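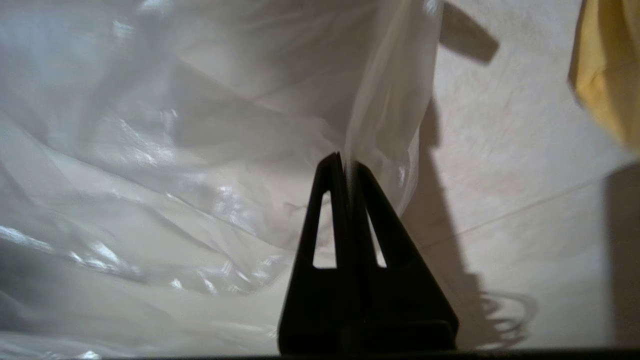 Yi-chun Hung

Translucent bags: how to flatten and store them for reuse

I have a large number of big, thin, milky plastic bags left over from a delivery of bedding. The film is semi-transparent and creases as soon as it is handled. Folded flat, they slide off each other and spring open. Twisted, they take up half a drawer. I would like to keep them for covering winter coats from August onwards. Is there a method that holds without tape?

Posted 2019-05-10

Su-chen Chu

Gather the bag at the closed end, hold it there and run the other hand down towards the opening to push the air out. Lay it on a table and fold lengthways into a strip 5 cm wide. Roll from the closed end. If you roll from the opening, trapped air has no way out and the roll swells. Tuck the last few centimetres into the core. I keep mine upright in a Pandar shoe box, which takes 58 of the thin sort.

Very crinkled film will not lie flat whatever you do. Fold along the larger creases and ignore the small ones.

Kwok-wai Tse

Just stuff them in another bag and hang it on a door. Works for me.

Fung-ping Shih

The rolling method above is correct for thin film. Two additions. Check the bags for moisture first and leave them open overnight if in doubt. For coats, do not seal the bottom; leave the opening loose so that air can circulate. Bags with holes near the closed end can go over hangers, hole uppermost.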